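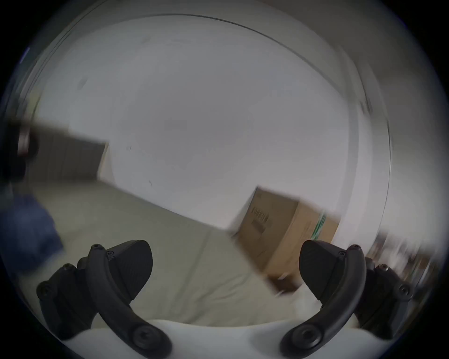
Alla wall paint, eggshell, 10 months on

23 April 2024

I painted the back bedroom and the hallway with Alla eggshell last June, and I held off on a review until the walls had been lived with for a while. The color is Gondora, a plain white with a little gray in it. On the sample card it looked colder than it does at home.

Coverage was fair. I went over a pale yellow and needed two coats in the bedroom, three in the hallway where the old color was stronger. The can says you can recoat in four hours. I would wait overnight - my second coat dragged in one corner and I had to sand it back.

I used a Lekota roller with a medium nap. It shed a few fibers on the first pass, then settled down. A shorter nap left a flatter finish on my test patch, but it took much longer to load.

Smell was mild and gone by the second morning with the windows open.

The finish has held up well to washing. Scuffs near the hallway light switch come off with a damp cloth and dish soap. Pencil takes more rubbing and leaves a slightly shiny spot if you overdo it. Touch-ups are the weak point. I patched two nail holes in the winter with paint from the same can, and both patches show when the sun comes in from the side. If you care about that, repaint the whole wall, corner to corner.

Total cost was $203 with tape and trays, all from Enthorpe. Their own brand would have saved me $27, but I had used it before and it chalked.

Four out of five. I have half a can left and plan to use it on the closet.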